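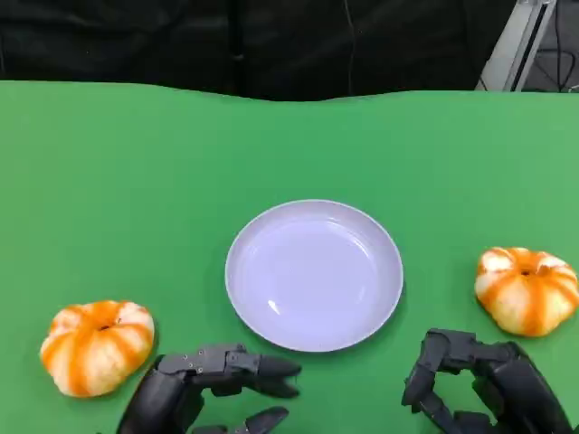 The two hands at the green table, with the plate centered and a striped pumpkin on either side.

Nafula Shemweta builds from the fingertips back. Most people who start a humanoid in a shared workshop begin with the arms, run out of money near the wrist, and bolt on whatever gripper is left in the drawer. Shemweta had both hands working on the bench at Wokavstead before she had a shoulder to hang them from.

The build is called Magesa. It occupies one bay of the workshop, with a black curtain behind the table to keep the background plain for the vision software. The hands are dark gray, made of angular segments held with small screws, and any link can be changed without stripping the whole finger. That was a requirement from the start. The first version had pressed pins, and replacing one cracked knuckle took most of an evening.

Slamet Yeoh joined in December to write the control code. His first measurement was backlash in the index joint, which he thought too high to be worth programming around. Shemweta recut the part. The two then spent several weeks on tendon routing, a subject on which they still disagree.

Budget set most of the other choices. The pair of hands cost $772 in parts, against a planned 800, and the motor drivers added another 390. The drivers came secondhand through Drillent, a surplus dealer, and two needed new connectors. Cable is the least finished area. Yeoh wants it inside the forearm. Shemweta wants to be able to reach it.

Plates are an awkward test object. A shallow rim gives a finger very little to get under, and gloss throws highlights that upset the depth estimate. Pumpkins pose a different problem – the ribs are easy to hold, but only if the fingers land in the grooves. Yeoh's current script, Narkine, plans each hand separately and checks for collisions afterward. He intends to merge the two steps once a set of 100 trials runs without a manual stop.

The wrists are next. Shemweta has drawn a version with a wider bearing and a shorter housing, and the first blanks are waiting for time on the mill, which is booked most evenings until nine.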